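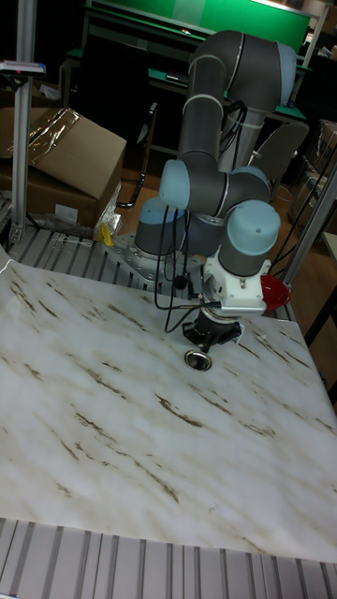
Marble-pattern sheet on the table, Saturday morning

I've been putting off covering the work table for most of October. The slats are fine for bolting things to, but small parts drop into the grooves and anything with a flat bottom rocks. A proper top would have been the grown-up answer. I priced one at Majimbun and it came to 92 dollars before delivery, so I bought a patterned sheet from Drendia for 13 and put the rest towards groceries.

The colour took longer to pick than it should have. Plain white shows every pencil mark and plain grey makes the room feel like a garage. I went with the marble, white with grey clouding and brown streaks. The streaks run on the diagonal, so it's hard to tell if the sheet is sitting square. I gave up going by the pattern and measured from the edge of the table.

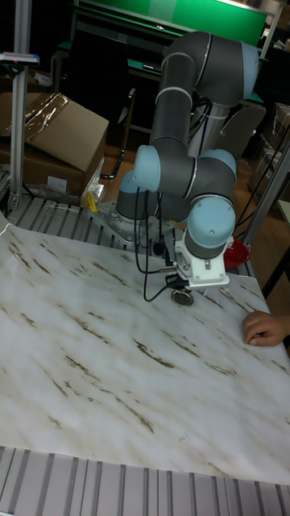
Getting a sheet like this to lie flat is mostly a matter of patience. I left mine unrolled on the floor overnight with Tellska catalogues on the corners, and next time I'd give it a second night. The middle is good, flat enough that you can rest your fingers on it without thinking about it, but the upper left edge still has a bit of a curl. I don't want to tape it down yet in case I decide to trim. The red bowl looks good against the white, at least.

A few notes if you're doing the same. Buy it about 8 centimetres longer than you need. Cut from the back with a fresh blade. Wipe it with a damp cloth and leave the spray cleaner in the cupboard until you've tried it on an offcut.

The cardboard boxes in the corner are next. I'd like the plastic wrap gone before bin day, and there's a shelf on order from Nokitport that should take whatever is worth keeping.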